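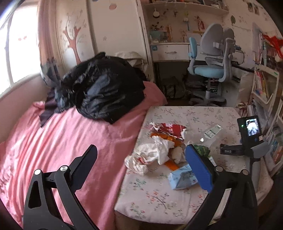 Tema 4. Presupuesto de equipos para la recogida de objetos en vivienda

El plan de compras separa tres partidas: pinzas manuales, dedos de repuesto y formación. Para el ejercicio se toma la oferta de Bresent - 2.000 euros por pinza y 200 por juego de dedos - con entrega a 30 días.

La amortización se calcula por separado para cada partida.
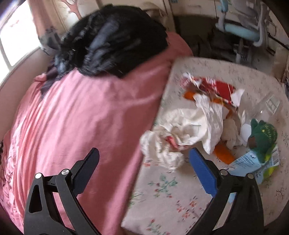 Melahat Öztürkmen objeta que los dedos deben figurar como consumible y pide añadir una línea de mantenimiento.

Entrega del ejercicio: abril.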